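Robot arms on the bench at Clirninska, and the sorting crew has opinions

Wikgate, 11 April 2018

Staff at Clirninska, the small parts and returns outfit on the Wikgate industrial road, are sharing their benches with robot arms now. Started in December. No layoffs so far, says the company. Some new job titles, a lot of grumbling about the radio being turned down.

The work: mixed goods come back from shops and schools, get tipped out, picked through, put in the right bin. Toys, stationery, printed plastic parts. Dull stuff on the wrists. Fifteen people used to do it by hand on two shifts. Same fifteen still on the books but only six are on hand sorting at any one time. The rest are on what the firm calls bench teaching, which means guiding an arm through a pick over and over till it can manage a version of it alone.

"I spent years telling new kids to slow down," said shift lead Birdie Sorensen. "Now I tell a robot. It listens a bit better, but it doesnt bring me coffee."

Sorensen was between jobs when we came through, so we got a short look. 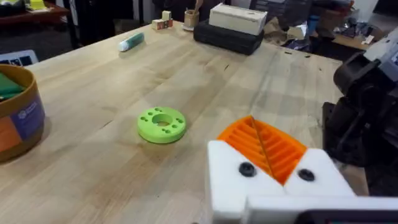

A green ring on the workbench at Clirninska, with an orange finger pad in the foreground.

The rings are the part everyone talks about. Flat, light, hard to get a fingernail under. Ka-ming Lu, a bench teacher since the start, reckons a person picks one up without thinking and then can't explain how they did it. "You slide it, you tip it, you pinch the edge. I never knew I did that until I had to show it."

Lu likes the new work. Sits down more. Goes home with less of a sore back. But it's a different kind of tired, Lu says, all in the eyes, and the first few weeks brought headaches. The company has since agreed to a break every hour for anyone teaching, up from one every two.

Pay is the sticky bit. Bench teachers get a top-up, sorters don't. Hermenegildo Arellano has sorted there longer than most and turned the training down the first time it was offered.

"I'm quick. I'm proud of being quick. Then they say the slow fellow next to me gets more because he's showing a machine how to be quick," he said. He has put his name in for the next round anyway. Starts after the long weekend if the roster allows.

Operations manager Jonas Ruchti says he hears that and the gap will be looked at in the next pay talks. He wouldn't put a number on it. He did say the site handled 301 crates in its best week this year, a record, and that overtime is way down. Not everybody was happy about the overtime, mind. A few families had counted on it.

There's a practical side too. Crates used to be stacked at knee height and now they sit up at the benches, and the lifting rules have been rewritten to match. Lockers moved to the far wall to make room. The old labelling station is gone and the colour charts with it. Anyone new gets two days of safety training before they stand near an arm, and long sleeves have to be pinned.
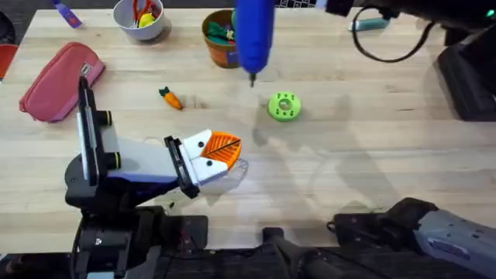 Two arms over a practice table at Clirninska. The pink pouch and toy carrot are to the left, the green ring further right.

Fedir Tymoshchuk looks after the practice tables. His day used to be forklift and paperwork. Now he lays out goods, moves them, lays them out again, and writes down what went wrong. He says soft things are the worst. Pouches, cloth, anything with a zip. Hard things just roll off somewhere.

"My daughter thinks I play with toys for money," he said. "She is a little bit right."

He'd like a say in which jobs go to the arms next and which stay with people. So would the others. A staff group of five has been meeting with Ruchti every second week, and wants it in writing that nobody gets moved off hand sorting against there will. The firm says it agrees in principle. Draft is going back and forth.

Still to sort out: night shift. Clirninska would like to run the benches later with fewer people in the building. Sorensen is against anyone being alone on the floor with the arms going, full stop. Ruchti says no decision before the winter and no one will work solo in the meantime.

Other employers on the road are watching. Cadano, the packaging firm two doors down, sent some of its people through for a tour last month and a couple of them asked Lu more about the chairs than the robots. Guillot, which does laundry for the hospitals, says it has no plans.

More when the pay talks wrap up.

COMMENTS (4)

wikgate_lifer
Worked returns for nine years, my wrists are shot. If this had been around then I'd of taken it, top-up or no top-up.

Marg on the hill
Good on Birdie about the night shift. Put it in writing before winter not after.

dropbear77
so the record week is great but who gets a bit of that? story doesnt say. Hope somebody asks at the pay talks

tnt_colin
Guillot "has no plans". heard that one before, my sister works there. Also it's "their will" not "there will", fix your spelling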